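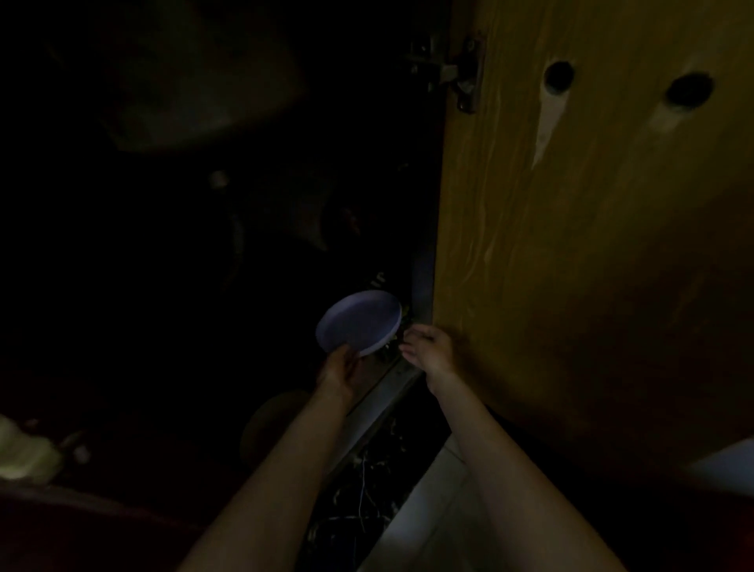 Lower cabinet, round plate in hand.

Cider Kitchen Set: README

Cider is a collection of pictures of everyday dish handling in home kitchens: plates and bowls on counters, in cupboards and beside the stove. It is maintained by Ilari Harju.

Contents
36 kitchens, 900 pictures, in folders named after the kitchen. Brakia and Lamptey are the two largest, with 60 pictures each. Ploder has 9 and may be merged later.

Labels
Each picture has one line in labels.csv: folder, surface (shelf, counter, table, sink), main item, color. Color names are kept simple. A plate that falls between blue and purple is entered as lavender.

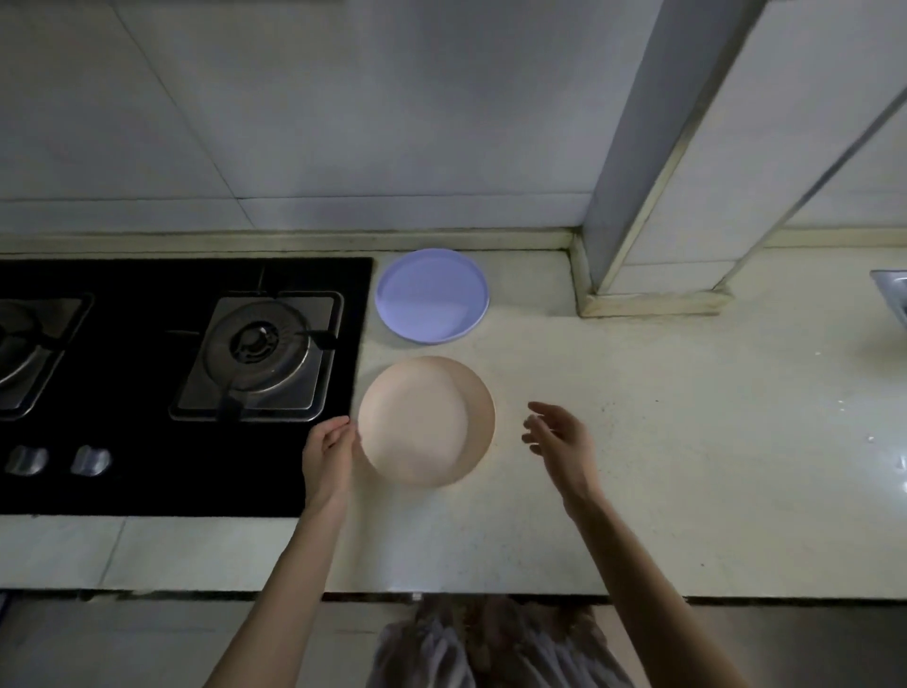
Brakia, November

Dishes on the counter next to a cooktop get the surface label "counter" even when the rim comes very close to the burner side. The beige dish is labeled "bowl" and the lavender one behind it "plate". Both are marked empty.

Known problems
Cabinet pictures are darker than the rest, and lettering inside cupboards is often too small to read. Leave the text column blank for those. Shallow bowls and deep plates were mixed up in the first version of the Lamptey folder. Send corrections with the folder name and line number.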